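What the Sorting Arm Left Us to Do

By Nyokabi Kimaro, April 2026

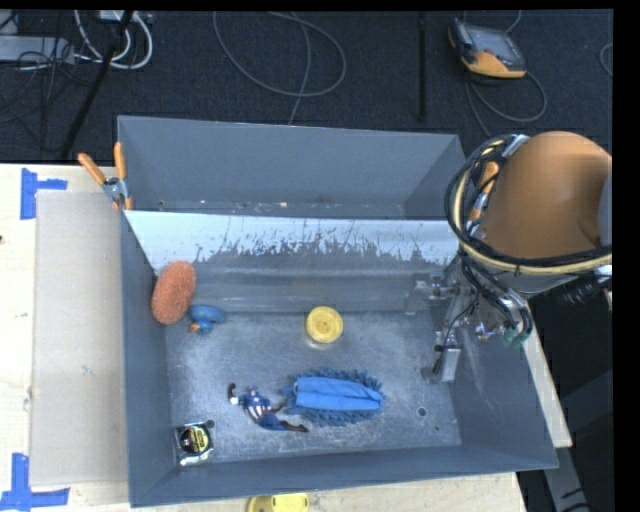
The arm at the sorting bin, with a sponge, a duck, a tape measure and a few other odds and ends in the front compartment.

I have worked at Walleck, our returns warehouse in Liserstead, for 19 years, and for most of them my job was picking things out of bins and deciding where they went. When the arm came in November I was ready to dislike it, and I'll admit I still grumble at it some mornings (I grumble at the coffee maker too, so don't read much into that).

My shoulders are glad of it. Oduor Mwaipopo, who has the station next to mine, says he sleeps better, and I believe him. What I miss is the talk. Four of us used to stand at one table, handing each other the strange things people send back, and you learned about everybody's kids that way. Now I walk between stations and look at screens, and I can go most of a shift hardly saying a word!

Management likes to tell us that all 71 of us kept our jobs, and I'm grateful, truly. But a job can stay on the payroll and still become a different job, and I think the people doing it should be asked how they want it to change. Give us a table to share for part of the day. Let us learn to set up the arm ourselves, and pay us for knowing how. Oduor and I have already put our names down.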